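Fanworks-L Archive > Memes and Templates

Re: crossover meme, blank template
Dec 24, 2019, by Ewan Imrie

Plastside wrote:
> Is the "swap the crew" template free to use, or do I have to ask
> first? I want to fill it in with the Kimaro cast and post it to my
> gallery. The old link goes to a deleted page. Also, how many
> characters does it need? I only have 3 drawn.

The template is mine and it is free to use. Put my name in the description with a link back and you don't need to write to me. The deleted page was my old gallery. I moved everything in May and didn't fix the links, sorry.

It has 4 boxes down the left side for the crew and one large box for the captain. Leaving a box blank is fine. Marnstead left two blank in the Limutgate version and wrote "on leave" in them.

The new file is 513 KB, saved at 300 dpi. If your program opens it very small, check the import settings before you resize anything.

A few answers to things people asked off list:

1. You can mix series. The captain can come from one show and the crew from another.

2. Original characters are allowed. Please say whose they are if they aren't yours.
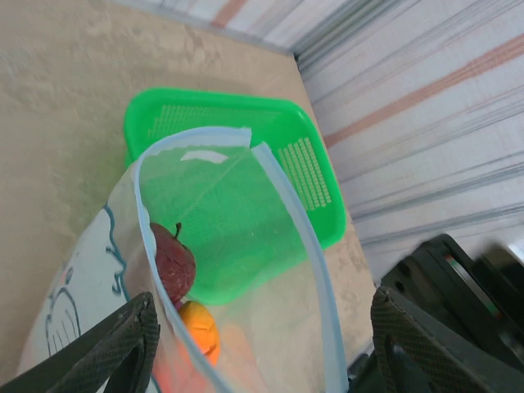 3. Screenshots in the boxes are okay if you can't draw. Traced art is not, unless the artist said yes.

4. Don't crop out the credit line at the bottom. Move it if it gets in the way of your caption.

Plastside, post the link when yours is up. I haven't seen anyone do Kimaro with this one yet.

Ewan

Filed under: memes, crossovers, blank templates
Contact the list owner | Copyright remains with the individual posters | Back to top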